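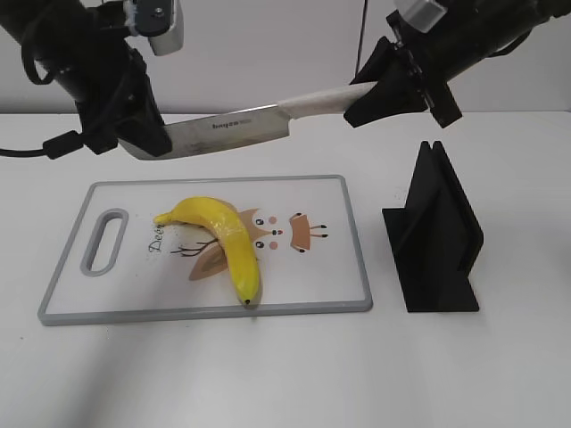

Cutinar von Solheim im Test: ein Kochmesser für Leute, die viel Gemüse schneiden

Ich muss ein wenig ausholen, denn zu Messern bin ich über Umwege gekommen. Meine Mutter hatte genau eines in der Schublade, mit dem wurde das Brot geschnitten, der Kohl und im Sommer auch die Paketschnur, und geschärft wurde es am unteren Rand eines Tellers. Entsprechend habe ich viele Jahre gedacht, Zwiebeln müssten nun einmal zum Weinen sein und Tomaten gäben eben nach, bevor die Haut reißt. Dann hat mir Margit Tangen, bei der ich damals zur Untermiete wohnte, an einem Abend ihr eigenes Messer in die Hand gedrückt, und seitdem bin ich verdorben für alles Stumpfe.

Das Cutinar liegt jetzt seit Januar bei mir in der Küche. Ich habe es selbst gekauft, zum normalen Preis, und fast jeden Tag benutzt, meistens gegen sechs Uhr abends, wenn alle gleichzeitig Hunger haben und ich noch nicht einmal die Möhren gewaschen habe.

Auspacken und erster Eindruck

Geliefert wird es in einem schlichten Pappkarton mit einem Faltblatt in mehreren Sprachen (die deutsche Fassung ist etwas holprig, aber man versteht alles). Eine Klingenhülle ist leider nicht dabei, die muss man dazukaufen. Aus der Schachtel heraus war die Schneide sehr ordentlich, nicht spektakulär. Durch Zeitungspapier ging sie ohne Haken, bei einer reifen Tomate reichte fast das Eigengewicht.

Der Griff ist für meine mittelgroße Hand angenehm, mit leicht abgerundeten Kanten. Mein Schwager, der Pranken hat wie ein Hafenarbeiter, fand ihn zu schmal und hat das beim Sonntagsbraten auch mehrfach gesagt. Wer große Hände hat, sollte also vorher einmal im Laden zugreifen.

Im Alltag

Am liebsten nehme ich es für Kräuter und Lauch. Die Schneide hat eine sanfte Rundung, man kann das Messer wunderbar wiegen, ohne dass es vorne aufstößt, und die Petersilie wird fein, bevor sie zu Matsch wird. Auch bei Rotkohl bin ich sehr zufrieden, da hilft das Gewicht, das weiter vorne sitzt als bei meinem alten Tollex. Daran musste ich mich gewöhnen! In den ersten Tagen kam mir das Cutinar kopflastig vor, und ich habe langsamer geschnitten als sonst, inzwischen möchte ich es gar nicht mehr anders haben.

Weniger gut geht es mit Kürbis. Bei einem kleinen Hokkaido hat sich die Klinge auf halbem Weg festgesetzt, und ich stand da und habe vorsichtig geruckelt, was man ja eigentlich nicht tun soll. Für solche Brocken hole ich weiterhin das dicke alte Messer vom Haken. Und Knochen oder Tiefgefrorenes würde ich dem Cutinar auf keinen Fall zumuten, davor warnt auch das Faltblatt.

Schärfen und Pflege

Zweimal habe ich es bisher auf den Stein gelegt, einen einfachen Kombistein von Lollik, der schon länger bei mir wohnt. Der Stahl lässt sich gut schleifen, man spürt den Grat schnell, und nach einer Viertelstunde am Küchentisch, mit dem Radio an und einem Handtuch unter dem Stein, war die Schneide besser als im Neuzustand. Zwischendurch genügen ein paar Züge am Wetzstab.

In die Spülmaschine gehört es nicht. Ich spüle es von Hand und trockne es gleich ab, und trotzdem hatte es nach einem Nachmittag mit Zitronen einen kleinen matten Fleck, der sich mit etwas Politurpaste wieder entfernen ließ. Wer in einem Haushalt lebt, in dem andere gern großzügig die Maschine einräumen, muss ein bisschen aufpassen - ich habe einen Zettel an die Schublade geklebt, und der hilft meistens.

Im Vergleich

Ivar Hellström, mit dem ich mich seit Jahren über Küchenkram schreibe, schwört auf das Tollex und hat mir eine sehr lange Nachricht geschickt, warum ich mich irre. In einem Punkt gebe ich ihm recht: Das Tollex verzeiht mehr und ist die bessere Wahl, wenn mehrere Leute dasselbe Messer benutzen und eher grob damit umgehen. Für feines Gemüse ist mir das Cutinar aber lieber, und die Schneide hält bei mir spürbar länger.

Was mir fehlt

Eine Hülle im Karton wäre schön, wie gesagt. Außerdem gibt es nur eine einzige Klingenlänge, und am Schriftzug mitten auf der Klinge sammelt sich gern Möhrensaft. Ich gehe mit der Spülbürste darüber, dann ist es wieder gut.

Meine Wertung: 13 von 15 Punkten. Die beiden fehlenden Punkte gehen an die Hülle und an den Kürbis. Das kleine Schälmesser aus derselben Reihe habe ich mir inzwischen auch bestellt, dazu schreibe ich etwas, sobald die Spargelzeit richtig losgegangen ist.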